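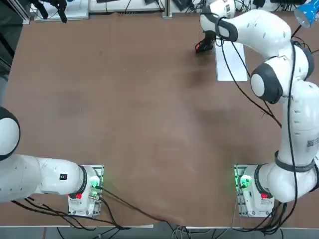
Eine Andacht über das Buch Jona schreiben

Wer zum ersten Mal eine Andacht über Jona halten soll, kauft meistens zuerst ein Buch. Dann noch eins. Am Ende liegen drei Kommentare da, und Jona sitzt immer noch in Jafo am Hafen und sucht ein Schiff. Machen Sie es anders und fangen Sie mit Platz an. Eine große braune Tischplatte mit einer weiten freien Fläche in der Mitte, wie auf dem Bild, ist für den ersten Arbeitsgang besser als jede Bibliothek. Dorthin kommt der ausgedruckte Text aller vier Kapitel, mit breitem Rand, dazu ein Bleistift. Die Kommentare dürfen später wieder mitspielen.

Schritt 1: Alles lesen, laut

Jona hat 48 Verse. Das schafft man, bevor der Tee gezogen hat, jedenfalls bei Roibusch. Lesen Sie laut und in einem Zug, auch den Psalm in Kapitel 2, den alle überspringen. Wenn Sie mit einer englischen Ausgabe vergleichen, wundern Sie sich bitte nicht: Der Vers mit dem Fisch steht dort noch am Ende von Kapitel 1, bei uns ist es 2,1. Ich habe in der Gemeinde Eynon einmal einen halben Abend erlebt, an dem zwei erwachsene Menschen deshalb aneinander vorbeigeredet haben, beide mit dem Finger auf der richtigen Stelle.

Schritt 2: Anstreichen, was stört

Schöne Sätze brauchen Ihre Hilfe nicht. Streichen Sie an, was Sie ärgert oder was komisch ist. Meine Liste sieht jedes Mal etwas anders aus, aber diese Stellen sind fast immer dabei:

1,5: Jona schläft, während alle anderen beten und die Ladung über Bord geht.
3,8: Auch das Vieh soll sich in Sack hüllen.
4,3: Ninive ist gerettet, und der Prophet möchte sterben.
4,8: Die Staude ist verdorrt, und der Prophet möchte schon wieder sterben.
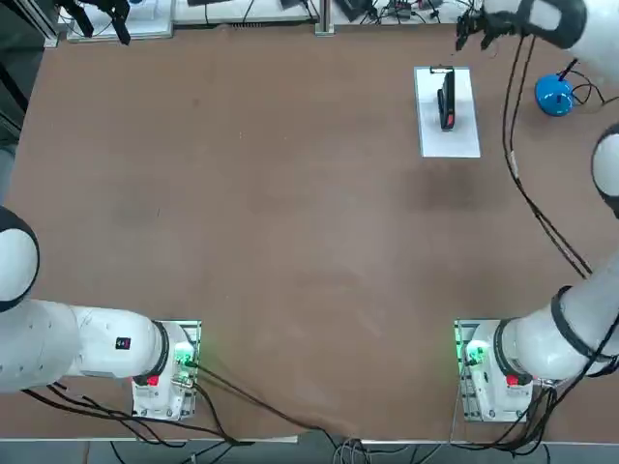
Nehmen Sie davon eine einzige Stelle. Ich weiß, das tut weh. Der Rest ist ja auch gut, und man hat ihn schließlich angestrichen. Eine Andacht verträgt aber höchstens einen Gedanken, und mancher Kanzel wäre schon mit diesem einen geholfen.

Schritt 3: Den Fisch in seine Schranken weisen

Der große Fisch kommt in drei Versen vor und bekommt in den meisten Andachten drei Viertel der Zeit. Ob ein Mensch in einem Fisch überleben kann, wird nach dem Segen am Kaffeetisch ohnehin verhandelt, ausführlich und unter Beteiligung sämtlicher Angler. Erwähnen Sie ihn kurz und gehen Sie weiter nach Ninive.

Dort wartet die kürzeste Predigt, die man sich als Prediger nur wünschen kann: Noch vierzig Tage, dann ist Ninive zerstört. Im Hebräischen sind das fünf Wörter. Die ganze Stadt tut Buße. Behalten Sie das im Kopf, wenn Ihr Entwurf auf die dritte Seite rutscht.

Schritt 4: Schreiben

1000 Wörter sind die Obergrenze. Bei normalem Sprechtempo kommen damit acht Minuten heraus, bei Roland Hulme zwölf, der macht Pausen, in denen man seinen Einkauf planen kann. Fangen Sie mitten in der Geschichte an, also ohne „Liebe Gemeinde, wer kennt das nicht“. Manche kennen es nämlich nicht und sind dann bis zum Amen beschäftigt. 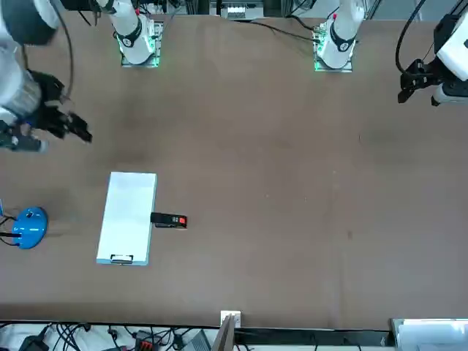
Zuletzt geändert: 20.09.2025

Schritt 5: Der Schluss

Das Buch endet mit einer Frage. Gott fragt Jona, ob ihm Ninive nicht leidtun soll, die vielen Menschen und dazu auch die vielen Tiere. Eine Antwort steht nicht da. Der Drang, sie nachzuliefern, ist enorm. Lesen Sie stattdessen 4,10 und 4,11 noch einmal vor und setzen Sie sich hin. Die Stille danach dauert gefühlt so lang wie die drei Tage im Fisch, in Wirklichkeit räuspert sich nach wenigen Sekunden jemand.

Schritt 6: Das Lied

Aus dem Evangelischen Gesangbuch nehme ich gern Nummer 234, das passt zur Buße von Ninive. Fragen Sie vorher, wer spielt. Dong-geon Won hat bei uns im Juli ohne Vorwarnung vom Blatt begleiten müssen und es mit Fassung getragen, mehr Fassung jedenfalls als Jona bei seiner Staude.

Zur Staude noch: Luther sagt Staude, andere sagen Rizinus, und über die Kürbisfraktion haben sich schon Hieronymus und Augustinus Briefe geschrieben. Für die Andacht reicht „Pflanze“.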